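August 23, 2026
By Ilham Oei

The first Tiltitz song I ever heard came out of a kitchen radio with a coat hanger for an antenna, and I had to wait eleven months to find out who it was. The announcer mumbled. I thought he'd said "Tilted" and spent my allowance on a single by a completely different group, which I still own and have never learned to like.

If you don't know Tiltitz, oh, I envy you! Four people, two organs, a drummer who played standing up, and harmonies stacked so high that the top voice sounds like it's about to fall off something. They made two albums and a handful of singles, and for one summer you could not walk through Fonbridge without hearing "Monday Ferry" from somebody's open window. Then they stopped. There was no big fight, no farewell tour. The bass player went back to school and the others figured that was that.

What has sent me back to them is a box. Their old label, Entili, sold its storage unit in June, and among the tax papers and the unsold calendars were 154 sheets of fan mail with the band's replies clipped behind them, in carbon copy. They answered everything. A girl in Brelter wanted to know what kind of strings to buy, and got two pages on strings, plus a paragraph on how to keep a dog from chewing the case. A boy who had written to complain that the second album was too slow got a very polite letter agreeing with him about side two.

I read all of it in three evenings, on the floor, with both records going. The letters change how you hear the songs. I had always taken "Lamp Oil" for a breakup song, and so had every other fan I knew. In one reply the singer says it's about her grandmother's store, and the line I'd been hearing as "you left me cold" is "you left the coal." Put it on again with that in your head. It's a better song, and it was already a great one!
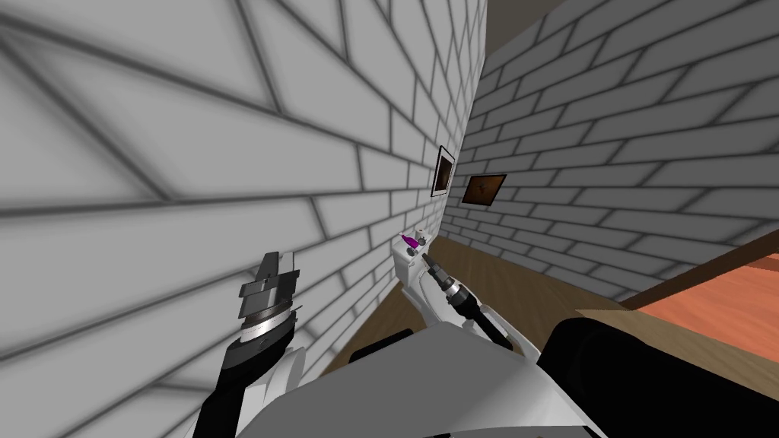

The other thing the letters clear up is the famous missing verse. Fans have argued for years over why the single of "Monday Ferry" jumps straight from the second chorus to the organ break, when the band always sang another verse on stage. The theories got pretty wild (my favorite involved a lawsuit over the word "ferry"). The carbon copy says the tape ran out. They had money for one more reel and used it on the B-side, which they all liked better. They were wrong about that, I think, but only by a little.

I should say something about the B-side, then. "Nettle Soup" is two minutes and change, recorded with one microphone, and the drummer drops a stick near the end and you can hear somebody laugh. On the first pressing the laugh is loud. On the second, they turned it down. I've spent more time comparing those two pressings than I'd like my family to know, and the first one wins every time. Look for the number 397 scratched into the blank part near the label. The later copies have 161, and they tend to turn up in cleaner sleeves, so don't be fooled by a nice cover.

There was a CD of the first album in 2000, with decent sound and terrible notes that got two of the members' instruments mixed up. It's easy to find and it's a fine place to start. Play it through once without skipping. The opener takes its time, and then the second organ comes in underneath, a little flat, and all four voices land on the word "harbor" together, and I'm ten years old again in that kitchen, holding the coat hanger up toward the window and yelling for everybody to be quiet.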